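# Tape grid

A **tape grid** is a pattern of squares laid out on a flat surface with strips of adhesive tape, usually over a covering of kraft paper. It is used wherever people need to agree on where a thing is, a question that has ended more friendships than money has. The standard household form is blue tape on brown paper, a color scheme that was never chosen by anyone and has never been improved on.

## Materials

Painter's tape is preferred for its weak grip. It comes off paper and paint with little damage, and it also comes off when left alone. Kraft paper is sold on rolls and spends its first week trying to become a roll again. The Laaksonen method, named for a drafting supply shop, calls for the paper to lie flat under boards for 3 days before any tape goes down. Most users give it until after lunch.

## Layout

Lines are run in one direction first, then crossed. Squares need to be equal only to the eye, though the Daltik handbook devotes 29 pages to the alternative. Tape may also be run on walls, where gravity takes an interest.
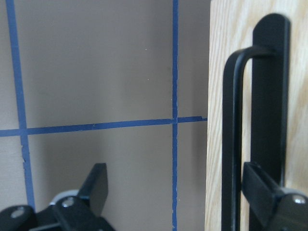
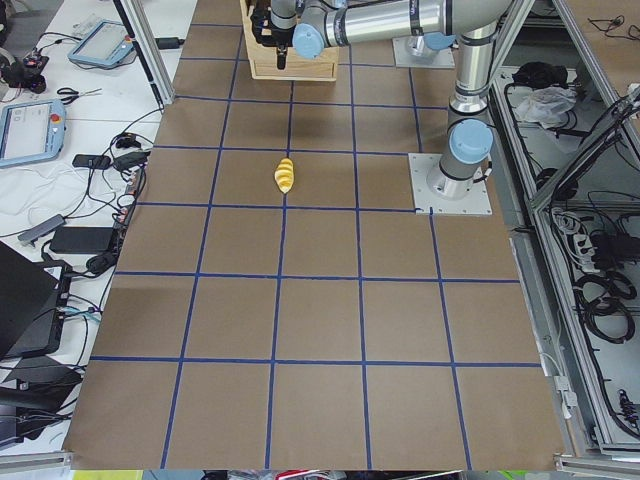
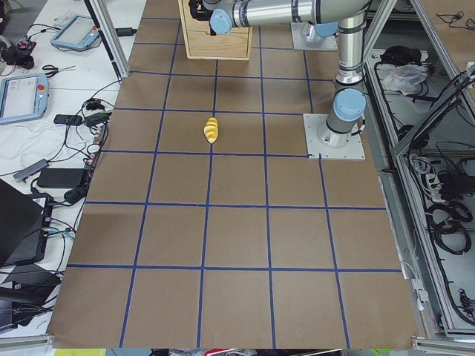

**What is the best way to remove the tape without tearing the paper?**

Peel it back slowly, low and flat against itself, starting from an end that isn't under a crossing strip. Take up the top layer of strips before the bottom one. Old tape lets go more easily after a little warmth from a hair dryer.

## Naming the squares

Letters along one side and numbers along the other is the usual system. The Clenum convention starts counting at the far left corner, and the Trorkano convention at the near left, so two people trained separately can discuss the same square all afternoon without meeting in it.

## Upkeep

Frayed ends are trimmed with a knife or, more often, pressed down with a thumb each time someone walks past. Paper is replaced when the creases become easier to follow than the lines.

## See also

- Drop cloth
- Graph paper
- Masking tape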